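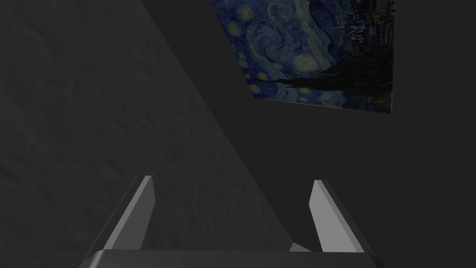 Wrist view in the sim room, gripper open, Starry Night up on the wall.

June, notebook carried over from the old one (full at last, and the spine had gone).

Spent the morning on the Widley runs with a pot of tea going cold next to me, and I want to get this down before the afternoon lot pushes it out of my head. We're at 533 runs in the simulated room now. 129 of those I've been through by eye, frame by frame where it mattered, and the rest have only been through the checker. I used to think of looking through runs as the dull end of the job, and I've changed my mind a fair bit this spring.

When I started at Fonska the whole of my day was driving the arm by hand. You sat at the desk with the controller, you did the reach, you reset, you did the reach again, and by four o'clock your thumbs had opinions. Now the script queues everything overnight and what's waiting for me in the morning is a list of the ones it wasn't sure about. It's kinder on the hands, certainly. But I do find I know the room less well than I did. I used to have a feel for where the wrist would end up after a bad turn, and this morning I needed a good minute with the wall and the painting to work out which way up I was! Thijs Goossens has had the same trouble, which was a comfort to hear.

Settings today, for whoever picks up after me: lights left dim as before, fingers start open, wall texture on the rough setting. Please don't change the texture halfway through a batch. I did, last month, and had to throw away 20 runs and apologise to everybody.

The checker flagged 6 this morning. I agreed with it on four. The other two I'd have passed, and I've written my reasons in the shared sheet under Lastia, where they'll be easier to find than in my handwriting. I do think it matters that we keep writing reasons. When two of us sat side by side doing this by hand the reasons got said aloud, over biscuits mostly, and anybody new picked them up without trying. With the queue there's hardly any talk, just ticks, and I can't see how the next starter is meant to learn what a bad approach looks like from a column of ticks.

After tea, one more to go through slowly, with the fridge just coming in at the right and the fingers pointing up past the dark wall. I've marked it for the discussion pile. 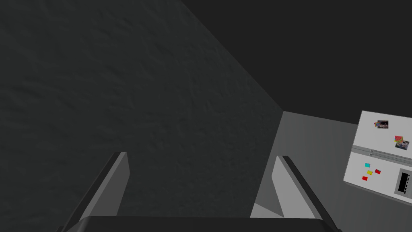 Willy Mertens has pencilled next to my entry that he doesn't miss the hand driving one bit, that his wrist has stopped aching for the first time in two winters, and that if I want the talk back I should book the small room and bring the biscuits myself. Fair enough, Willy. I've booked it, ten o'clock, and I'll bring the ginger ones.

So the plan is an hour with the flagged runs up on the big screen, all of us, and each person says pass or fail before the checker's answer is shown. I'd like to put in a few plain ones as well, or we'll all just guess fail. Thijs has asked for half an hour of hand driving a week for anyone who wants it, and I've put my name down.

Still to do: ask Seixas whether the overnight queue can start later, and rename the June folder, which has a space in it and upsets the script.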